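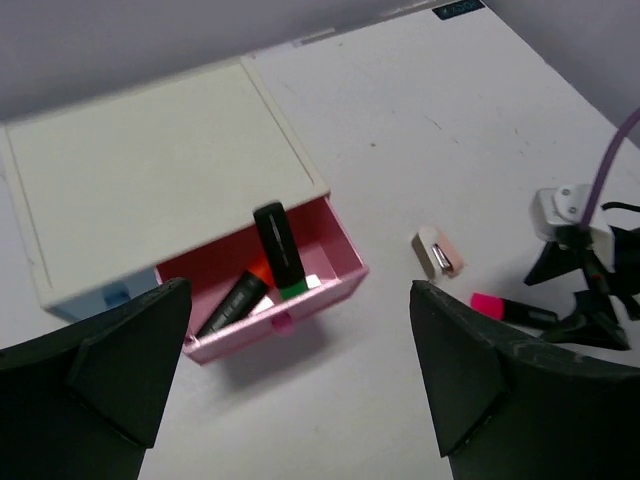 1. Drawer task. Qistina Purba reported on the two-arm build, now on its second week of bench time in the Kollstead shop. The open question is clearance at the drawer unit. With the pink drawer open and a marker leaning up past the top panel, a finger working at the blue drawer has little room on that side. Agreed to limit approach speed there to 9 mm/s until the Drolby controller settings are checked.

2. Parts. Spare finger pads: 14 on hand. No order needed.
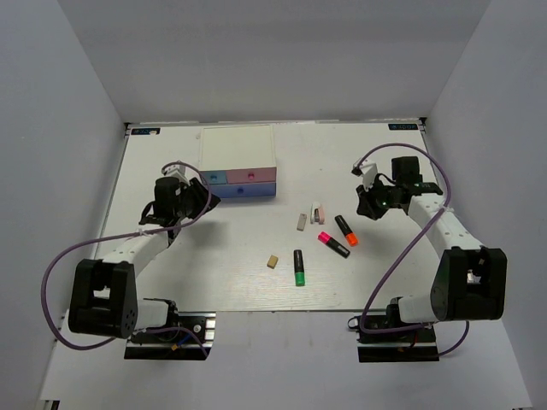 3. Cable routing. Purba proposed a second tie point on each arm. The purple cable on the left arm swings out wide before it comes back down past the shoulder housing – the loop could snag at full reach. Length to be cut by about 300 mm and tested on the left side first. The loose blue and red wires near that mount are to be sleeved at the same time.

4. Next session. Sunday, 2 p.m. Purba to bring the Cuvmont crimp tool. Raju firmware update held over.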